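Phone Stand Tips I Brought Home From an Open Day

Posted 2024-01-04

I went to the Hollgate open day to look at robots and came home with a page of notes for my kitchen counter. If you've been reading this column a while you won't be surprised!

The part I liked best was a small demonstration on a stone-look counter, where the job was putting phones on stands. I must have stood there for 18 minutes (my husband says longer). We have four people and 2 outlets by the toaster, so I have opinions on the subject of where phones go, and I ended up chatting with Danang Krishnan, who was running the table, long after the rest of our group had moved on to the welding bay.
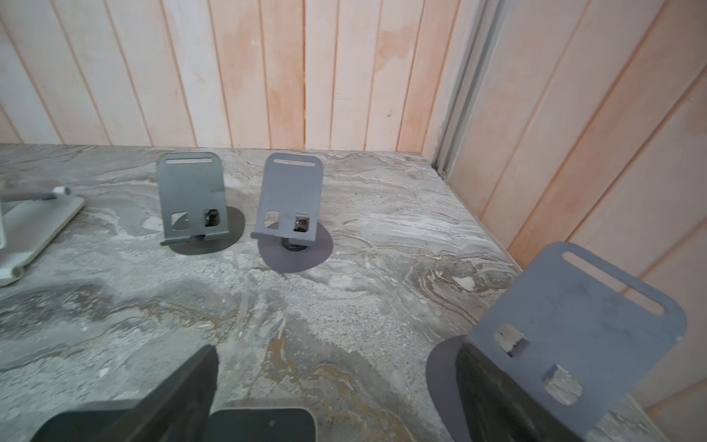
Phone stands set out on the counter at the Hollgate open day.

First tip, and it's an easy one. Put your stands toward the back of the counter and leave the front clear. I'd always kept mine right at the edge, within reach, and I knock it with my elbow every single time I roll dough. Leave a hand's width between stands too. A gripper needs room to get in beside a phone and so do your fingers, especially if they have flour on them.

Second, look at the lip. The stands with a good forward lip are the ones I'd buy, as you can drop a phone onto them without really looking. Danang told me they practice the set-down far more than the pick-up, 2,360 tries logged before the doors opened, and the lip is where it goes wrong most often. A thick case makes it worse. Measure yours with the case on before you spend money - I didn't, and I now own a very nice stand that holds my phone only if I undress it first.

Third, a heavy round base beats a wide light one. Try this in the store: set your phone on the stand and tap the top corner like you're dismissing a timer. If the back foot lifts, put it back on the shelf. 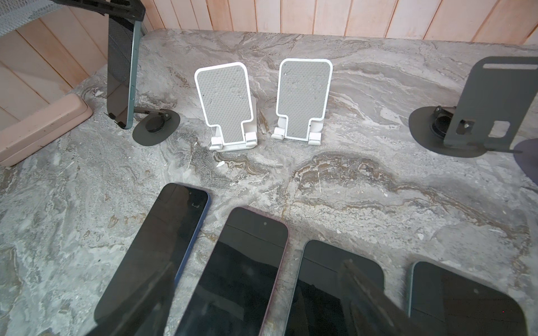
Sitompul Home Workshop Club - Kitchen and Counter Group

Now for the phones themselves. Lay them out face up, all pointing more or less the same way, before you start putting them anywhere. It sounds fussy, but at our house the evening pile used to be a heap with somebody's charger knotted through it, and you'd pull one phone and get three. A row takes no more space than a heap.

If you have a lot of black screens in the house, go by the color of the edge. We did this over the holidays with colored cases from Domska and I haven't answered my daughter's phone by mistake once.

Fold-up stands with a padded back are kinder to a bare phone, but the pads do hold dust. A dry toothbrush gets into the texture, then a barely damp cloth. Don't soak them. For metal stands I use a drop of dish soap and dry them right away, getting into the slots with a cotton swab.
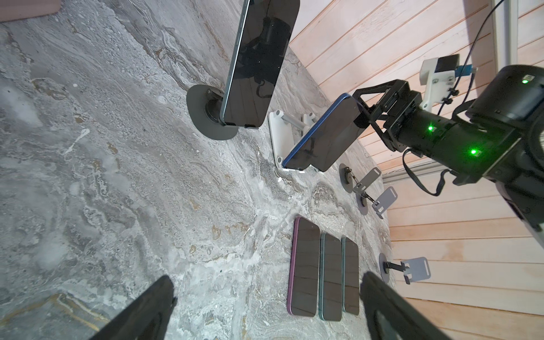

The other thing I took away was to slow down for the last inch. You tip the bottom edge in toward the cradle, let it find its seat, and only then let go. I'd been letting go early for years and blaming the stand. Hold the phone near the top while you do it, so your fingers aren't in the way of the part that has to land.

And wipe the counter first. Crumbs under a base will make it rock, and grit will scratch stone. I keep a microfiber cloth in the drawer under the toaster for exactly this.

A few of you have asked about the next visit. Itar has offered to have us over in February, and there are 53 spots. Wear closed shoes, and bring your own phone stand if it wobbles - I'd like to see what we can do with some felt pads and a bit of glue.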